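Clearing out a linen closet

Start with the bottom shelf and take everything out. Wipe the shelf with a damp cloth and let it dry before anything goes back.

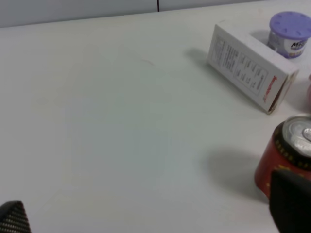

Small boxes get lost behind towels, so keep them together near the front. Check the dates in April, when you change over the bedding, and cut the instructions off any box you throw out.

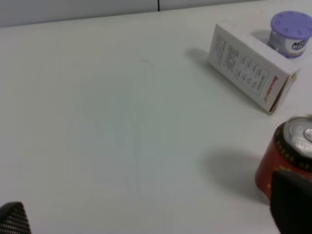

A reader in Ostomwood writes that she does hers twice a year and still finds old ointment.

Blankets take up less room rolled than folded. Fold in thirds lengthwise, then roll from the short end - not too tight, or the nap stays flat. Our closet shelves are 18 inches deep and a roll fits with room to spare.
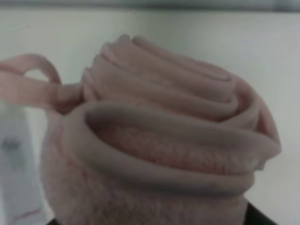
Pink fleece, rolled.

Leave the top shelf for things you use once a year. Label the edge with masking tape.
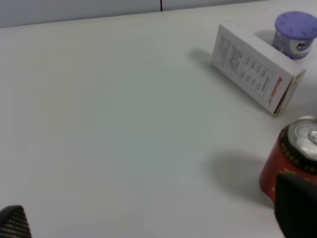 Carberg wrote in to ask whether cedar blocks are worth buying. They are, but sand them lightly when the smell fades.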